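Ticket 634 – Throws history incomplete, peaking chart wrong
Opened 2/5/24
Status: closed
Product: Zullel training log, club plan

Hello again, it's the throws group at Flalmont. First of all, the new calendar view is lovely and the kids have taken to it much faster than I have. I'm writing about the peaking chart, which has gone peculiar since I moved our old results over on the weekend. According to the chart our senior shot putters stopped throwing entirely partway through the fall, which would be news to their shoulders.
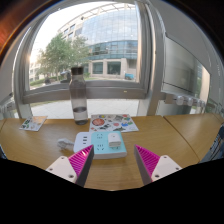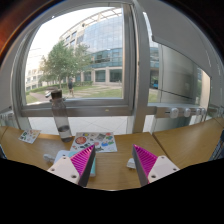
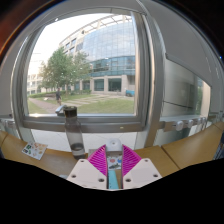
Bujar Obradović replied that a flat line in the peaking chart nearly always means the throws are missing from the log itself, and that the chart was probably doing its sums properly on whatever it had been given. He asked me to leave the chart alone for now, open the group's history, and write back with two numbers: how many throws were in the file I brought over, and how many Zullel said it was holding. He also asked where the distances had come from in the first place, and whether anything else was feeding into the same account.

Thanks for getting back to me so quickly. I've done as you asked and I think you're on to something. The spreadsheet has 792 throws in it, one to a row, and Zullel is holding 500. I went back and forth between the two windows a few times to be sure I wasn't reading the wrong group, and it's the same every time.

As for where they come from, the distances are measured with a Planberg laser at the back of the circle and then typed into the spreadsheet by whichever athlete is resting. I clean up the typing in the evening. The only other thing connected is the Fröhlich sensor we clip on the bar in the weight room. It sends bar speeds straight to Zullel and those all look fine to me. I can see Saturday's cleans in there, right where they ought to be.

I'll explain a little about why this matters, and forgive me if it's more than you need. We have a short indoor season and then a long gap before the meet everyone cares about, which is in July. What I try to do is bring the number of hard throws down over the last stretch while keeping the effort up, and the chart is how I show the athletes that the drop is planned. Young throwers get very nervous when they're told to do less. They feel fresh for two days, decide they must be losing strength, and sneak in an extra session when I'm not looking. If the chart says they already did nothing for half the winter and then had good results anyway, I'm afraid of what lesson they'll take from it!

Reply, same afternoon: Bujar said not to apologise for the explanation, it was useful. He said the file import takes 500 rows in one go, and anything past that is left behind. There is supposed to be a yellow notice at the top of the screen when it happens and he wondered if I had seen one. (I hadn't, but I had clicked over to another tab while it was working, so I can't swear to it.) His suggestion was to split the spreadsheet in two, with the first 500 rows in one file and the rest in another, and bring in only the second one. He warned me to keep the heading row at the top of both files.

Tried it this evening and got stuck. I made the second file, put the heading row back in, and pressed Import. It thought about it for a while and then gave me a red box with "429" and "try again later". I tried again later, by which I mean right away, and then several more times, and got the same box. After that the bar sensor stopped updating too, so I've closed the laptop before I make it any worse. Here are the things I did, in order, in case it helps:

Saved the file as CSV from the spreadsheet program.
Chose "Add to existing group" – not "Replace group".
Left the units on "metres, kilograms".
Pressed Import, waited, got the red box.
Pressed it again more times than I'd like to admit.
Logged out, logged in, same box.

The throws count still says 500, so I don't believe anything doubled up.

Bujar wrote back first thing and was very kind about the button pressing. The 429 means the account has sent too many requests in a short time and the server has asked it to wait. My sensor counts toward the same allowance as the file import. It had a backlog to send from Saturday, so it was already using up most of what we're allowed, and each time I pressed the button I added to the line. He told me to switch off the sensor's automatic sync under Connections, leave everything alone for an hour, and then press Import exactly once. He also asked for the second file so he could look it over in the meantime, which I sent.

While he had the file he spotted something I would have missed. Our women's shot is 4 kg and our men's is 7.26 kg, and for most of the fall that's how the athletes typed it. Then somewhere along the way somebody began writing the weights in grams, so we have a run of throws with a 4000 kg shot. Zullel weights the hard throws by implement, so had those gone through, the peaking chart would have swung from nothing at all to a squad of giants. He recommended fixing them in the spreadsheet before importing, and using find and replace on the implement column only, so as not to touch the distances.

Update after practice. Good news! I fixed the implement column, turned off the sensor sync, went and ran the session, and came home to try it. One press. It took a few minutes and then said the import was complete, and the history now reads 792. I looked up several throws I remember well (you do remember some of them, even after all these years) and they are on the right days with the right distances and the right shots.

Turned the sensor back on afterward. It caught up on its own by the time I'd finished supper.

The peaking chart took longer. It still showed the flat stretch for most of the evening, even with all the throws in the history, and I was composing a rather sad message to you when I noticed the "Recalculate" link under the group name. Pressed it, and the fall filled in. It's a very sensible looking curve now, with a dip where half the group had exams and a steady climb after that.

Two questions before you close this, if you don't mind. Does the chart recalculate by itself when new throws are added day to day, or should I be pressing that link every week? And is there any way to stop the athletes typing grams? I've told them, and I'll tell them again, but you know how it is with tired people and phones.

Bujar answered that daily entries update the chart overnight and the link is only needed after a file import. For the weights, there's a setting under Group, then Implements, where I can list the ones we use, and from then on the athletes pick from the list and can't type their own. He has passed along a note about the yellow notice, as he agreed it's easy to miss if you've wandered off to another tab, and he would like to see it stay up until somebody dismisses it.

I've set up the list with our two shots, the discs and the indoor weight. I left out the overweight shots at first and got a complaint within one practice, so those are in now as well. Everything's working and I'm happy for this to be closed. Thank you for your patience, Bujar, and if you're ever near Flalmont on a training night, do come by and have a throw.

Closed by customer. Related settings: Import limits, Connections, Implements.

Contact Zullel Support | © Zullel | Back to top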